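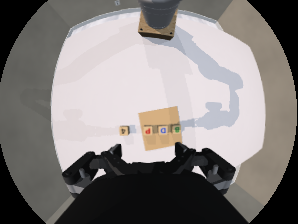
virnholm-cubes-sim

Simulated pick-and-place episodes for the Virnholm arm, the one Paora Tipoki and Lindsay Kerslake have been building at the Gokwood shared workshop. Cubes, a flat board, one arm, one gripper. All of it is rendered. There is no footage of the real arm in this release, and if you came looking for evidence that the real arm works, you won't find any.

Status: usable, with complaints (see Known problems)
Last touched: June
Maintainer: Lindsay Kerslake
Scene and renderer: Paora Tipoki

Why it exists

Paora's case was that we could train the pick-up behaviour in simulation while the real shoulder joint was still in bits on the bench, then copy it across and save ourselves the evenings. I didn't believe it then and I'm only slightly more inclined to believe it now. But the scene got built, the episodes got recorded, and a few people at Gokwood asked for copies, so it may as well have a README that says what it is.

Where this file says "I", it's Lindsay. Paora has read it and disagrees with parts of it. His objections are in NOTES-paora.txt.

What is in it

206 episodes, each one an attempt to get the lettered cubes onto the square board and leave them there. Starting positions are shuffled between episodes, board included, so the board may sit at an angle and a cube may already be on it when the episode begins. An episode stops when the operator says so. We drove the arm by hand with a game controller, which shows in the motion.

Each episode folder holds:

wrist/ frames from the camera at the gripper, wide lens, round picture with black corners
side/ frames from a fixed view of the arm and table
joints.csv joint angles, one row per frame
grip.csv commanded opening, not measured opening
outcome.txt one word: placed, partial or dropped

The whole thing unpacks to almost 6 GB. There is no smaller version. Deleting wrist/ gets you most of the way to one.

The two cameras share a clock, so frame names match across folders. If they don't, the download broke.

Scene

The arm stands on a wooden block with holes near its corners, as it will on the real bench if we ever agree on the bench. The arm model is stretched from an older one of Paora's called Collelura, and the link lengths were typed in from a tape measure. I would not trust them for anything that needs a tight fit. The gripper is black, two-fingered and opens wider in the simulator than ours does. We know. It's the first thing anyone at the workshop says.

Cubes carry a coloured letter or mark on the top face. The marks are there to tell the cubes apart. Don't use them for reading practice: the wrist camera often gets them upside down, and at a poor angle the green one could pass for several things.
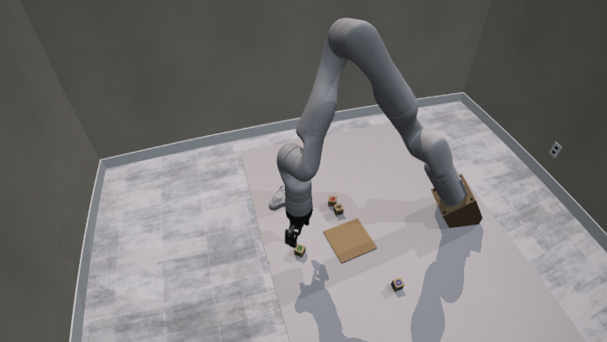
Side view, gripper low beside the green-marked cube. Nothing on the board.

Lighting

Strong, and it throws a big bluish shadow of the arm across the work surface. Paora likes this and says it makes the policy learn to ignore shadows. My worry is the opposite one. The shadow moves exactly with the arm, every time, in every episode, so a model can learn to read its own position from the shadow and do very nicely on our held-out episodes. Put it under the strip lights at Gokwood, where the shadows go every way at once, and I'd expect it to fall over. We haven't tested this. If you do, please tell us, even if it proves me wrong.

Split

train: everything not listed below
held_out: 19 episodes, listed in held_out.txt

The held-out episodes were picked by Paora on a Saturday by scrolling through the list and stopping. That isn't random sampling. Same room, same cubes, same light, same two operators. A good score on held_out means your model can do this scene again and very little else, and I'd ask you not to quote it in a talk as though it meant more.

Known problems

Nine episodes have a cube passing partly through the board on release. The physics step was too long. The episodes are marked "placed" in outcome.txt because, in the simulator's opinion, they were. Names are in bad_contact.txt. I wanted them removed, Paora wanted them kept, and the text file is the compromise.

Friction is a guess. Real cubes from the same offcut behave differently depending on which face you sand, and the simulator has one number for the lot.

Nothing bends. The real forearm has visible flex when it stops quickly. A policy that has only seen a perfectly stiff arm will arrive somewhere slightly other than where it thinks.

grip.csv records what we asked for. On the simulated gripper the two are the same. On the real one they are not even close until it has been running for a while.

Operator habits. I come in from above and fuss. Paora comes in fast and corrects late. The operator isn't recorded per episode, which was an oversight, and we can't recover it now.

The word "partial" was used loosely. Sometimes it means a cube ended up hanging over the edge of the board, sometimes it means the operator got bored.

What you might reasonably use it for

Checking that your loading code works. Trying out a wide-lens wrist view against a side view. Pre-training something you intend to fine-tune on your own arm with your own cubes, provided you then measure whether it helped. I would like to see that comparison done with the pre-training left out, since in my experience that's the half people skip.

Please don't use it to pick a gripper, size a motor or decide whether an arm is safe near people. There are no people in the simulator and the force figures are not worth the space they take up.

Getting it running

Unpack next to the scripts folder, so that episodes/ and scripts/ sit side by side. Run check.py first. It complains about missing frames and does nothing else. play.py shows both cameras together, and the space bar pauses.

The scene file itself is in scene/. It needs Paora's branch of the loader, called goodwin, which lives in the same repository. The main branch will open the scene and put the board under the floor.

Changes

June: fixed the joint order in joints.csv. Anything trained before this had the wrist and elbow swapped. It scored about the same, which I mention for those who think the score tells you something.

Earlier: added bad_contact.txt. Added the side camera.

Still to do

Real episodes, same layout, same cameras, for comparison. Waiting on the shoulder.
Record the operator.
Cut the opening of the simulated gripper down to match ours.
Agree on what "partial" means.

Licence

Do what you like with it, keep both our names on it, and keep this file in the folder.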